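How I tracked down the late-closing gripper on our two-arm cell (and how you can too)

So you've got a two-arm setup, both grippers are told to close at the same moment, and one of them is late. Not very late! Just late enough that the first one grabs the fabric, starts the lift, and drags the whole thing sideways before the second one has hold of anything. If you're folding towels you might not even notice. If you're handling anything with a shape to it, like hats or bags or shoes, you'll notice right away, and so will whatever's sitting next to it on the table.

We chased this one for most of December. I'm writing down the order I'd do things in if I had to do it over, which is a different order from the one I used the first time. I wasted a lot of hours in software when I should have been holding a hex key.

For reference, our cell has two arms on a shared overhead frame, Trengate two-finger electric grippers, and a Kirora controller that talks to both sides over one bus. If your gear is different the menus will have other names, but the steps should carry over fine.

What you'll need

A laptop with your controller's logging tool on it. A hex set. A feeler gauge (a cheap one is fine). A can of dry air, lint-free wipes and some isopropyl. A soft test object that holds its shape, and a stiff one – I used a block of hard foam for the stiff one. Paper and a pen, because you'll lose track otherwise, I promise.

Before anything else, make it safe

Please don't skip down to the fun part. The reason we took this fault seriously is that a gripper that closes late is a gripper that can close while you're reaching in to fix things. That happened to me. I saw the left side closed, saw the right side open, figured the cycle had faulted out, and put my hand in to pull the cap free. The right one closed a moment later. It got the cuff of my sweatshirt and I was fine, but I was a good deal more careful for the rest of the month.

Hit the e-stop, then put the cell in manual mode and turn the key. Take the key out and keep it in your pocket. Pull the gripper power separately if your cabinet lets you. On ours the e-stop drops the arm brakes on but leaves 24 volts on the grippers so they don't drop a part, and that means a queued close command can still run. Go check how yours is wired. If you don't know, treat the fingers as live until you've pulled the connector yourself.

When you do need power on for a test, set the grip force to the lowest setting, put the arms in reduced speed, and stand where you can reach the stop without leaning over the table.

Step 1. Make it happen on purpose

You can't fix a thing you can't repeat. Pick one object and one pose and stick with them. I settled on a denim baseball cap, and I'm very glad I did, because a cap has a soft part and a firm part in the same object and it shows you a sideways pull right away. The crown squashes, the brim swings, you can't miss it.

Lower both arms to a hover above the object with the fingers pointing down and stop there. Save that as a pose. Every test from now on starts from that pose, with the cap put back in the same spot. A bit of tape on the table helps a lot.

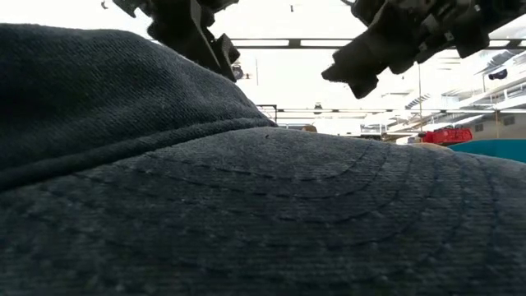 Both grippers over the cap, seen from table level.

Get your eyes down low when you check the hover, by the way. From standing height both sides looked even to me, and I'd been trusting that for weeks. Crouch, look across the top of the object, and jog each arm until you're happy with where the fingertips sit. Then save the pose again.

Now run the close ten times from that pose, no lift, only close and open. Write down what you see each time. Mine was late on the right side on four out of ten, and never on the left. If yours never shows up with the lift turned off, go straight to Step 5, you may have a cable that only complains when the arm moves.

Step 2. Turn on the logs (but don't believe them yet)

In the Kirora tool you want the command timestamp and the position feedback for both grippers, on the same chart. There's a default view that shows "grip state" and you don't want that one. Grip state is the controller's opinion. Position feedback is the finger telling you where it is.

I lost two whole afternoons to this. The grip state lines were right on top of each other, closed and closed, perfect, so I decided the hardware was fine and went off hunting through our motion script. Once I pulled up the position traces I could see the right gripper sitting still for 507 milliseconds after the command had gone out. Half a second! That's an age when the other arm is already on its way up.

We also had an error in the list, code 3426, popping up now and then as a warning. It's a "following delay" warning on our controller and it clears itself, so everyone had gotten used to clicking past it. Please go look through your own warnings before you do anything else. Ours had been telling us for a while.

Step 3. Swap sides

My favorite test, and it costs you nothing but a few minutes. Power down, pull both grippers, and put the left one on the right arm and the right one on the left arm. Leave the cables where they are. Power up, load the right tool offsets for each side (don't forget this, I forgot this), and run your ten closes again.

If the lateness follows the gripper, the trouble is inside the gripper. Go to Step 4.

If the lateness stays on the same arm, the trouble is upstream, in the cable or the bus or the settings. Go to Step 5.

If it goes away completely, I'm sorry, you probably have a connector that was badly seated and you've just reseated it. Clean the contacts, run a few hundred cycles, and keep an eye on it.

Ours followed the gripper. Mostly. Hang on to that "mostly," I'll come back to it.

Step 4. Open up the fingers

Take the fingers off the slides and move each slide by hand with the power off. It should feel the same all the way along. Ours had a sticky patch near the fully open end, so the motor would push, the slide would hang on for a bit, and then it would let go all at once. That's why it looked like a delay and didn't look like a slow close.

Blow out the slide with dry air, wipe the rail, and have a look at what comes off on the wipe. We handle cloth all day and I pulled out a gray felted roll of lint and old grease that I could have knitted with. Regrease with whatever your manual calls for and only a little of it. Too much grease is how the lint gets stuck there in the first place.

While you're in there, run the feeler gauge between the finger and its mounting block. If one side has a gap and the other doesn't, the finger has been bolted up crooked and it's loading the slide sideways. Loosen it, seat it flat, and tighten the screws a bit at a time, going back and forth between them.

Akinyi Athumani, who looks after the cell next to ours, had me do one more thing here that I wouldn't have thought of: park the gripper fully open overnight and make the very first close of the morning your test. Ours passed every test in the afternoon and then failed the first one the next day. A second cleaning, deeper into the rail, took care of that.

Step 5. Cables, bus and that one setting

So, "mostly." After the cleaning, the right side was down from four late closes in ten to none in ten, which was great, and then one in the next batch, which wasn't. A smaller delay this time.

Put the grippers in manual, start the logging, and flex the cable gently along its whole length while you watch the feedback trace (fingers clear of the table, hands nowhere near the jaws). Spend extra time on the last bend before the connector. A healthy cable gives you a flat line. Mine twitched. We replaced it with an Endovness high-flex one and the twitch went away.

Then look at your command timeout and retry settings. Our controller was set to wait 600 milliseconds before raising a real fault on a missed gripper command, and it was quietly retrying in the meantime. So a dropped message never became an error, it became a late close. I brought that way down, and I set the cell to stop on a miss and stay stopped until someone resets it. Yes, we get a few more stops. I can live with stops.

Step 6. Don't lift until both sides say so

Even with everything fixed I'd do this one. In our old script the lift started on a timer after the close command. Now it waits until the position feedback from both grippers has changed and settled, and if either one hasn't moved inside the window, both open and the arms hold still.

We run our sequences in Sial, and it was a four-line change. Test it by unplugging one gripper's data cable and running the cycle with the foam block. You want to see no lift at all. If the arm goes up with one side unplugged, your check is reading grip state again. Go back to Step 2 and switch it over.

Step 7. Prove it

Back to the saved pose and the same cap. I did a long run at low speed, then full speed, then full speed with the lift on. Across 2011 cycles I had no late closes and one stop, and the stop was me bumping the light curtain with a chair.

Things I'd check every month now

Slide feel by hand with the power off, both sides. Lint on the rail. Finger screws. Warning list, and read it properly before clearing it. And the unplug test from Step 6, every time anybody edits the script.

If your swap test in Step 3 gives you a result that doesn't match any of mine, write to me with the position traces for both sides and the make of your gripper. Grip state screenshots won't help me much!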